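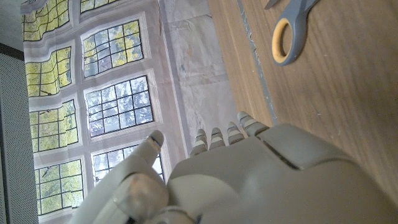

Marcus Kapoor

My council closed its front counter at lunchtime in October. The sign on the door says residents can do everything online, and gives a web address. Before that the counter was open from half past eight to five, and before that there was a cashier as well, who would take a cheque for the rates and stamp the bottom half of the notice.

I think the counter should be open all day, and I think there should be cash and cheques taken at it. I'll set out why, and I'll try to be fair to the people who made the decision.

The council's figures are in the agenda papers, which anyone can read if they have the patience. The counter was handling roughly 2,000 visits a month a decade ago. It now handles 900. The report treats this as a fall in demand. Some of it is. I pay my own rates by phone app while the kettle boils and have no wish to go back to queueing. But in that decade the council also stopped taking cash, moved dog registration online, moved parking permits online and took the building plans out of the cabinet behind the desk. If you remove the things people come in for, fewer people come in. A graph of the result doesn't tell you much about what they wanted.

Nine hundred visits is also still a lot of visits. The report has a table of what they were about, and the largest line is "general enquiry", which covers anything the website has no button for. My neighbour Melina Vasilakis was one of them. She had a tree on the nature strip dropping limbs on her side gate. The online form asked for an asset number. She didn't have an asset number, and the form would not go to the next page without one. She rang, waited 96 minutes by her kitchen clock, and was told to use the form. In the end she went in, and a woman at the counter looked up the street, found the number and lodged it. It took less time than parking the car.

The case for closing is money, and it should be answered as a money case. Staffing the desk in the afternoons costs wages. So does the phone line, though, and so does the second call when the first one went nowhere. The council signed up with Wirkon for its online portal, and the licence fee for that sits in a different budget from the counter wages. Nowhere in the papers are the two put side by side. I asked at the public meeting whether they could be, and was told it would be taken on notice. I have not had a reply.

There is a second argument, which I take more seriously. Staff at the counter get abused. Fuad Gebreyes worked the desk for years and spoke at the same meeting. He said he'd been spat at over a parking fine and that he didn't miss it. I believe him, and any plan to reopen in the afternoons has to include two people on at once and someone senior within earshot. But he also said most of the people who shouted had already tried the website and the phone. By the time they reached him they'd told the story 3 times.

Some shires have put their counters in the library, next to the loans desk. I'd be happy with that. The library is warm, it has chairs and it opens on weekends. What I'd want kept is a person with a login who is allowed to fix small things, and that depends on the login more than the building. A greeter who can only point you to a computer in the corner is no use to someone who has just come from their own computer.

The trial of the shorter hours is due to be reviewed next year. Submissions can be made through the portal. They can also be handed in at the counter, before noon.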